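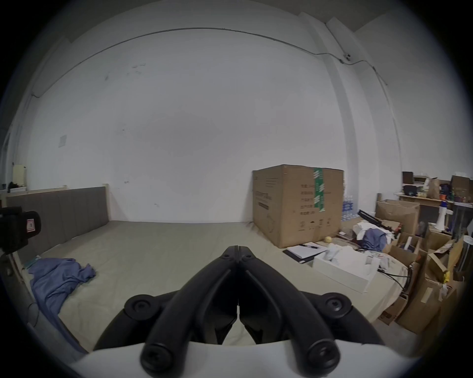

26/04/2020
By Annapurna Kurup

I bought the Zisarholm bed for our guest room. It is low and wide, and the headboard has gray padded panels with a light wooden edge. I like to sit against it in the evening.

My other use is folding. A shirt can lie at full length on the mattress – I do not need a table.

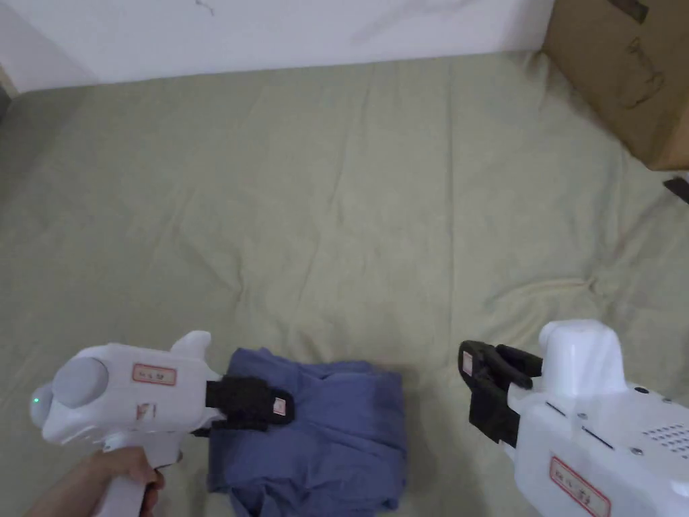

Last changed: September

The panels collect dust, and I would prefer a higher bed for my back. My friend Covadonga paid 200 dollars more for hers and it is softer, but too soft for folding.
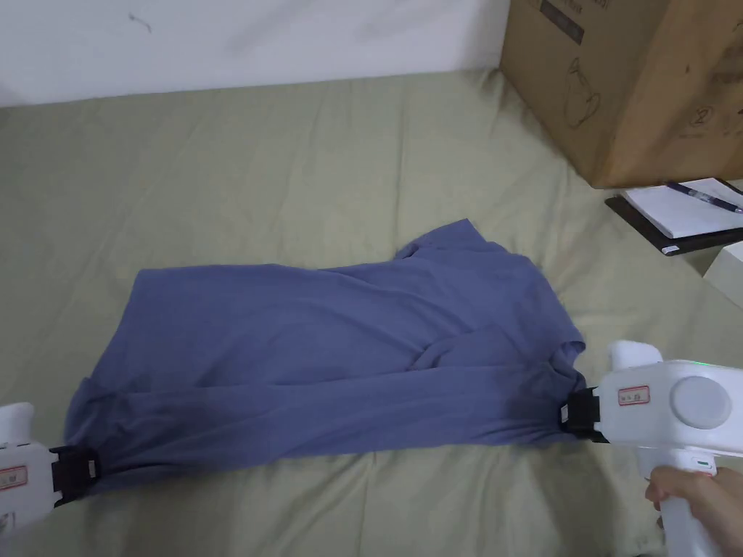
A long-sleeved garment, spread out lengthwise.

I give it a good mark, with the dust as my one complaint.

Contact | © Jenura | Back to top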